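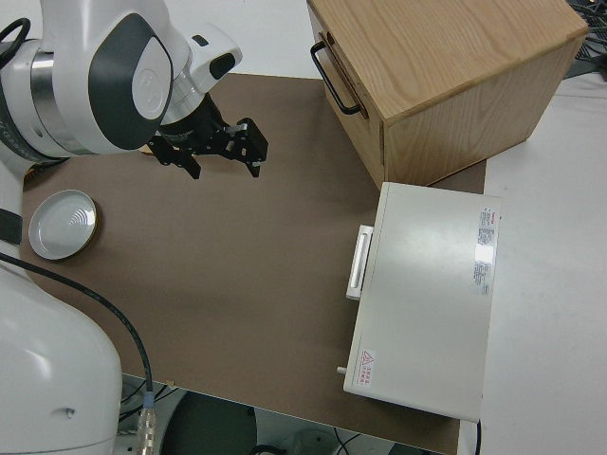
Figure 2. The small white dish out on the brown sheet, with the oak cabinet and its closed drawer behind.

4. Where small things end up

I said in the last section that I'd come back to the dishes, so let me do that now. When I started this I thought I was writing a paper on drawers. I had my list of households and workplaces in Dinberg, I had my 467 diary entries, and I had a tidy theory that people put small things (keys, screws, earrings, the odd stamp) into whichever drawer was closest. Well, the diaries had other ideas! More than 20 of the people who kept one wrote about a dish or a saucer before they ever mentioned a drawer.

The dish in Figure 2 is a good one to think with. It's small and round, with a shallow rim that has a faint gold look to its edge, and there are ridges in the middle. A saucer that shallow won't hide anything, and my diary keepers kept telling me so in their own words. One woman from Jiltar wrote that she puts her rings "where I can see them being a nuisance", and I've been quoting her at people ever since.

A drawer is a different sort of promise. The cabinet in the figure has a black U-shaped handle on its drawer front, the sort you can hook two fingers through, and it was shut. Kai-wen Cheung, who read through the diaries with me in February, reckons a shut drawer is where people put things they've finished deciding about. I'd go along with most of that -- though we did argue over batteries, which seem to go into drawers without anyone deciding anything.

What I hadn't planned for was the surface in between. People lay down card, newspaper, an old tray, and then treat the edge of it as a border. Things on the card are "out", things off it are "away", even when they're sitting side by side on the same table. I coded these as a group of their own (Swanepoel does something similar with doormats, and I've borrowed the method wholesale). Cabinets are awkward for this, I should admit. The one in Figure 2 stands partly on the sheet and partly on the white table, and my two coders put it in different columns. I've left both answers in.

Comments

Annatjie Pillay: Loved this bit. My saucer by the door has held the same button for years. Did you split kitchens from hallways?

Girkico reader: Agree with Kai-wen about batteries, if that was Kai-wen's side of it.

Kai-wen Cheung: It was.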